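Household Textiles and Linen Care
Unit 6 handout: Folding on the bed
Prepared by Merja Saarela, with additions by Aparecida Vieira

Read this before the Tuesday practical. Bring it with you, since the fold sequences are not repeated on the board. The washing and drying notes are in Unit 5 and you will need those as well.

1. Why the bed

Most textbooks put folding on a table. In homes and in small guesthouses it is usually done on a bed, and that is where we teach it first. A bed gives you a wide surface at about hip height, it is already clean if the sheet is fresh, and you can leave finished stacks at one end while you work at the other.

It has drawbacks. The mattress gives under your hands, so you can't press a crease the way you can on a tabletop. Cloth also drags on cloth. A cotton towel pulled across a cotton sheet will take the sheet with it, and after ten minutes you have wrinkles in both. Lift and lay the piece down. Don't slide it.

Beds are also rarely free. Somebody may be sitting on one side with a phone, and you work on the side that is left. You need a clear area a little larger than the piece when it is fully open. For a bath towel that is less than half of a double bed.

2. Finding the corners

A piece that comes out of the basket crumpled has no obvious top or bottom. Beginners tend to spread it with flat palms and chase the wrinkles outward. It works, but it is slow, and on a soft surface the middle bunches up again.

The method we use is to find one corner, pinch it, and hold it while the other hand follows the hem to the next corner. Keep the hem running between thumb and finger so you don't lose it. When you have two corners on a short side, raise them and let the rest hang.

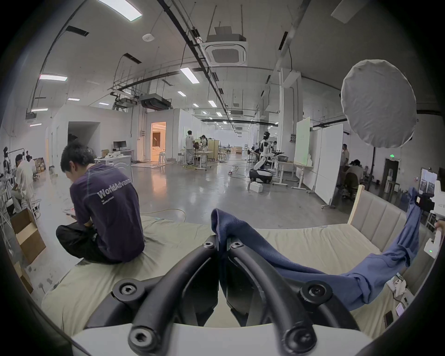 Once both corners are up, give the piece a single low shake and bring it down with the far edge touching the bed first. The air leaves toward you and the cloth settles with few wrinkles. A dark towel on a pale sheet is good for practice because you can see the edges clearly. White on white is harder, and we leave it to the second half of the session.

If the hems don't line up after two tries, check that you have a short side and not a long one. On square pieces, look for the care label and start from that corner every time.

3. The three-part towel fold

Work through the steps in order. Tuulikki Lindqvist will go around the beds and check step 4 before you go on.

Step 1. Clear the sheet. Remote controls, pens, cards and similar small items go on the nightstand. They get folded into towels more often than you would think.

Step 2. Lay the towel open with the long side facing you. Smooth from the center out with the back of your hand.

Step 3. Pinch the cloth at the near edge, one hand at each third. Take only one layer. If a ridge comes up in the middle between your hands, let go and pinch again with less cloth.
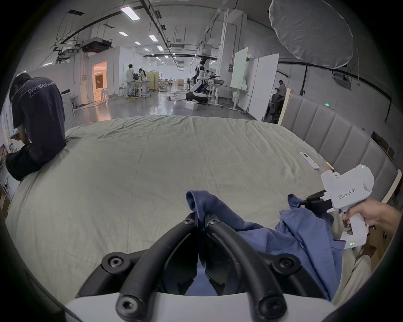

Step 4. Bring the left third over and lay it down. Match the hem to the far hem before you let go. Then bring the right third over the top.

Step 5. Fold the long strip in half, and in half again. The folded edge faces out on the shelf.

Common faults: thirds that are uneven by more than a thumb's width, a twisted hem inside the fold, and a label sticking out at the front. Any of these means opening the towel back to step 2. Patching a fold from the outside – tucking, pulling at a corner – only hides the fault until the stack leans.

4. Soft and shapeless pieces

T-shirts, thin wraps and worn towels behave differently from a new towel. They have less body and fall into overlapping folds as soon as you put them down. With these, begin with the part that lies on top. Pinch the uppermost fold, lift it a little, and see which edge moves with it. Then take that edge in your other hand and open the piece sideways. 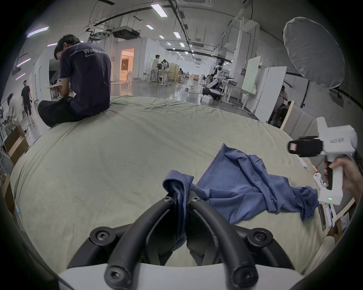 Fig. 3. Crumpled blue cloth, pinched at one fold.

Shirts go face down once open. Sleeves in, sides in, then up from the bottom. Knits should not be hung from a pinched point for long, as the spot will stretch.

5. Stack counts for the worksheet

The worksheet uses the linen room at Somness, a guesthouse laundry. It holds 2000 bath towels and 1575 hand towels and handles over 3000 pieces in a busy week in June. Each shelf takes 200 bath towels in the three-part fold. Work out how many shelves the bath towels need, then how many if a tenth are out in the wash. Show your steps.

For next time

Bring two towels of different weights and one T-shirt, all clean and unfolded. Worksheets go to Valtteri Rautiainen before the session starts. If you missed Unit 5, ask Aparecida for the drying chart.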